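The plant on my desk is still alive, and as I have never managed that before I thought I would write down what I do with it.

It came to me from Deming Li, who moved to the Warnora building in April and couldn't take it on the train. He gave me the plant and one instruction, which was to stop watering it every time I felt guilty. I had killed 2 before that, both by drowning.

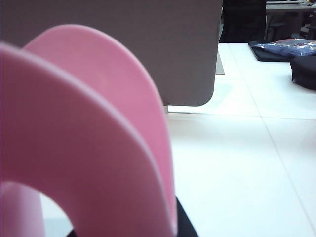 Notes from the desk, no. 7

The desks at our place are pale and have grey partitions along the back, and they get very little daylight. I assumed a plant would hate it. Deming said this sort doesn't mind an office, and so far he has been right. The leaves are green and glossy and there are more of them than when it arrived. One long one droops over to the right. I tried propping it up with a pencil for a while and then left it alone.

Watering goes like this. I push a finger into the soil up to the second knuckle. If it feels damp I do nothing and check again in a couple of days. If it's dry I water slowly near the stems until a bit comes out at the bottom, then leave it in the sink for about 30 minutes before it goes back on the desk. I usually do this first thing, before the kettle queue. 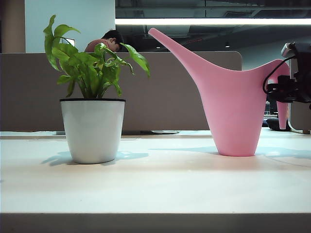 I used a mug for the first few weeks and made a mess of it, mostly over a Lonance folder that wasn't mine. A can with a long thin spout is much better. You can get it in under the leaves and see where the water is going, and it pours slowly enough that you can stop in time. Pink plastic does the job as well as anything smarter.

I don't feed it much. Swati on the next row gave me half a bottle of plant food and I put a few drops in when I remember. I also wipe the leaves with a damp cloth when they look dusty.

The pot will need changing at some point. I'd like to stay with white, only a size up, and I'll do it at home over newspaper. If anyone has moved one of these in winter, let me know whether it sulked.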